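Torts I, Week 6 handout
Damages and the "full value" claim

Read the Trurkow and Jiang problems before Friday. Bring the worksheet.

Plaintiff's lawyers like to talk about what a case is worth, as if the number were printed on the injury. It isn't. A demand letter is an opening bid, and you should read it the way you'd read the sticker on a used car.

Start with medical bills. In the Trurkow problem the clinic billed $3000 and accepted $2000 from the insurer. Which figure goes to the jury? States split. Some admit only the amount paid, some let in the full bill under the collateral source rule, and a few let in both and leave the jury to sort it out. Be suspicious of anyone who tells you one answer is obvious.

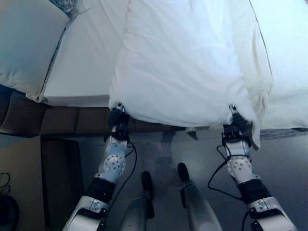 Loss of household services is the item students most often skip and lawyers most often pad. The plaintiff in Jiang claims 30 hours of lost housework a month, at an agency rate, for life. Ask what the hours consist of. Holding up a big white duvet by its two lower corners takes two hands, so a plaintiff with one bad shoulder may have a fair claim for bedding. The same shoulder says very little about paying bills or watering plants, and the Zadetti expert lumps them all together.

Pain and suffering: the "3 times specials" formula has no legal authority behind it. Adjusters use it, maybe. Juries aren't told about it.

For Friday: redo the Trolar worksheet using amounts paid only. Show your arithmetic.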